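Open day at Osolura, 16th October
Notes typed on the train home

Got there late, car park full, so missed the welcome talk and most of the coffee. Osolura have the ground floor of an old carpet warehouse at the back of the Fostik estate. You sign in, get a sticker, get told not to lean on anything yellow. Then you are more or less left to wander.

I went with one question. We run a small repair and hire shop, and half the day goes on chores. Putting things back on racks. Winding leads. Wiping down. Sorting the returns box. Could a machine do any of it yet, for money a shop like ours has? Short answer, no, but closer than I thought in one or two spots.

First bench was folding. Tea towels, a stack of them, one arm either side. Slow. I timed one towel at 50 seconds and it was a decent fold, corners nearly square. The next one it picked up by the middle and had to start again. The chap running it said a towel is about as hard as it gets because it never lies the same way twice. Fair enough. He also said fitted sheets are banned from the building. I don't think he was joking.

Second bench, washing up. Plastic plates only, dry, no water anywhere near it. Plates from a pile into a drainer. It did this well, I have to say, and kept doing it while people stood in the way and talked. Mugs it was worse at. Handles seem to be the trouble. A lady next to me asked whether it could do a roasting tin with the fat still in and got a long answer that meant no.

Then the shop floor side, which was what I had come for. Angelovski, who do shelving and storage for trade counters, had sent some people along and they were good value, knew what a real stockroom looks like. Their line is that the arm is the easy bit now. The rack is the hard bit. Most racks are made for hands and eyes and a bit of a shove at the end. If the slot is tight and the part is thin, a person feels it catch and wiggles. The machine either has to feel that as well or it has to be exactly right every time.

A fair bit of the work is done in simulation before anyone lets a real arm near a real rack. I was sniffy about this going in. Less so after. They run the same job over and over on the computer, with the rack moved a bit, the light changed, the floor changed even, and only the versions that cope get tried on the bench. One run they talked about was 2,000 goes at the same slotting job overnight. No broken parts to sweep up in the morning. The drawback is that the computer version of a cable is not much like a cable. Same with cloth, same with anything bendy, and of course a shop is full of bendy things.

I asked about leads. We get extension leads back in every state you can imagine and somebody has to untangle, check, wind and tie. No one there would put a date on it. Two different people told me cables are where most demos go wrong, and one of them said she would sooner teach it to fry an egg.

Money. This is where it got vague. Angelovski had a leaflet with a hire scheme, 275 a week for a single arm on a bench, set-up extra, and "set-up" was doing a lot of work in that sentance. You also need the bench, the guarding, and someone who can sort it out when it stops. For us that is more than the Saturday lad costs, and he can answer the phone.

Lunch was wraps. Good ones. Ate mine on a pallet.

Afternoon, a talk on cleaning from Rovilska, up to 20 of us squashed in a meeting room with the blinds half down. They do floors, mainly, big flat ones. Floors are more or less solved if you keep them clear, was the message — and keeping them clear is the chore. They had a film of a machine wiping cafe tables, which looked fine until you noticed all the chairs had been taken out. Somebody asked about skirting boards. Everybody laughed, but I would pay for skirting boards.

Questions at the end ran over so I left before the last bit. Sorry if something amazing happened.

So for anyone in the same boat as us. Putting the same part in the same rack all day, yes, worth a phone call, and ask to see it done with your own parts. Folding, maybe if you have all night. Leads, returns box, anything greasy or tangled, keep your staff. I would go again next year, they talk of doing another in May as well, but they want to sort the parking out and put up more signs, I walked into teh boiler room twice.

Handouts are in the shop if anybody local wants a look, behind the counter with the key blanks. The slotted rack on the bench, white arm over one end of it and the small black arm behind, is the one I'd have liked another half hour with. 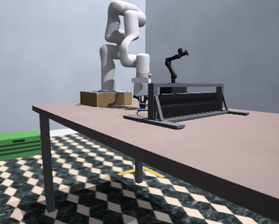 Simulated view: Osolura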